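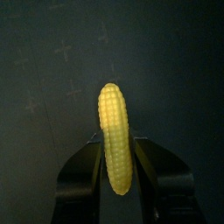
A small yellow ear of corn, held upright.

Wundside Folk Arts: Your Questions

Do I need to book?
No, just come along! The carving and weaving rooms are open until 4, and the stairs are gentle.

How old are the pieces?
It varies a great deal. The oldest masks came from Clundside families, and we now look after over 2,000 works, 397 of them textiles (my own favorites, I'll admit).

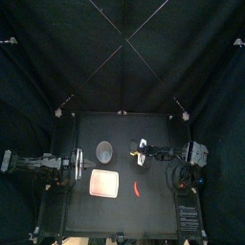
Can I bring a school group?
Please do - we love them. We can take 20 children at a time, and Nkechi Adebisi will happily show them how the old dyes were mixed. Write to her in March if you'd like a spring visit.

Do you buy work from living artists?
Yes, when funds allow. Ask for Chibuzor Eze.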